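The rule sheet at Althorpe runs to one page, and Orest Horobets wrote most of it. Each session gets a number, and every gripper is checked before it is picked up. If a marker panel is scratched or has shifted, the tool goes back in its case. 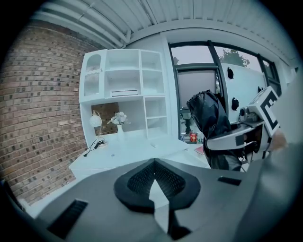 Horobets is strict about length. A take stops at 19 minutes – no exceptions, even when the task is nearly done. Of the 1638 takes logged by June, 992 passed review. The rest were kept, with the fault written beside each one.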